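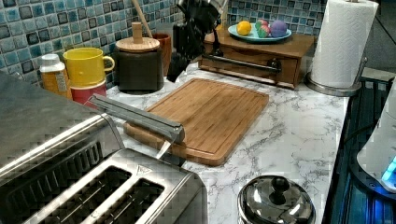 A Small Counter and What Stays on It

Reading time: 5 minutes
Last updated: 25 February 2023

The woman who cooks in this kitchen has lived in Zondbridge for 25 years, the last 10 of them in an apartment over a shoe repair shop. She worked in a school cafeteria before she retired. Now she cooks for herself and her sister, and on most weekends for whichever nephews turn up. She asked us to leave her name out of it. I wanted to talk to her about counter space, which is what readers write to us about more than anything else.

She made coffee and we stood at the counter, where she does nearly everything.

"I don't have a system," she said. "I have a counter that's too short, and I got tired of moving things."

The counter is white with a gray marble pattern. It was there when she moved in. She says the gray streaks hide crumbs, so she wipes it whether it looks dirty or not. The tile behind it came later. It is a mosaic of little squares in turquoise, teal and gray, and she picked it out with her sister one October from the clearance shelves at Flilaner, a tile store across the river that has closed down.

"My sister wanted white. I said I'd had white for years at work. The man at the store told me you get tired of a color. I haven't."

Her only complaint is the grout. Small tiles mean a lot of it, and behind the toaster it picks up grease. She goes over it with an old toothbrush and dish soap when she thinks of it.

The toaster is the biggest thing out. It's stainless steel with two long slots, and I asked why she would give up that much room in a short kitchen.

"Because I use it every day. That's the whole rule, if you want a rule. If I use it every day, it can stay out. The mixer is in the closet with the vacuum cleaner."

She likes the long slots for the bread she buys, a wide loaf that never fit her old toaster unless she cut it in half. The steel shows every fingerprint. She wipes it down with a damp cloth after it has cooled, then a dry one, and she unplugs it before she empties the crumbs. She was firm about the unplugging.

The cutting board is bamboo, and it spends most of the day on the counter too. She got it at Nakpan, the kitchen store on the main street, after a plastic one warped. What she wanted was the groove around the edge.

"Tomatoes," she said. "Tomatoes and roast chicken. Before I had the groove it all went down the front of the cabinet and I'd find it the next day."

She doesn't keep the board square to the wall. She turns it at an angle when she cuts, and it often ends up a little over the front of the counter. I asked if that bothered her. It doesn't while she's standing there with a hand on it, she said, but she pushes it back before she walks off. At the cafeteria they put a damp towel under every board, and she still does that for squash or anything else hard.

She washes it by hand and stands it on its long side to dry. Twice a year or so she rubs it with mineral oil. "When it starts to look thirsty. I don't write it down."

We talked about knives for a while. She owns two that matter. One is a bread knife. The other has a short blade and a long steel handle, and she uses it for onions, apples, cheese, string, pretty much all of it. People tell her a steel handle must get slippery. She dries her hands first.

"I had a drawer full of knives. My nephew moved out and I gave him the drawer. I kept the ones I was washing anyway."

That was the biggest change she has made in there, and it had a second part, since the empty drawer went to lids. For years the lids were stacked in the oven and had to come out before she could bake anything. The ones with knobs are the trouble, she said. They won't stack and they won't lie flat upside down. She stands them in the drawer on their edges with a dish rack insert between them. The rack was made by a company called Zirau and was meant for saucers.

One lid tends to stay out by the board anyway. It's the stainless one with the black knob, and it goes with the pot she makes soup in.

"It goes on, it comes off, I taste it, it goes on again. Where would I put it? It sits on the counter."

Paper towels are on a holder at the back. She tried hanging them under the cabinet, but the roll blocked the light.

I asked what she would change if she had the money. I expected her to say a longer counter. She said an outlet. There's one for the whole stretch, and the toaster and the kettle have to take turns. An electrician quoted her 199 dollars and she's still thinking it over. A new counter doesn't interest her.

"If it was longer I'd just put more on it," she said. "I know myself."

By then the coffee was finished. She rinsed the cups, set them on a towel and asked if I wanted to take some soup home. I did. It was split pea.

Get our home and kitchen stories by email. Enter your address to sign up for the newsletter. You can unsubscribe at any time.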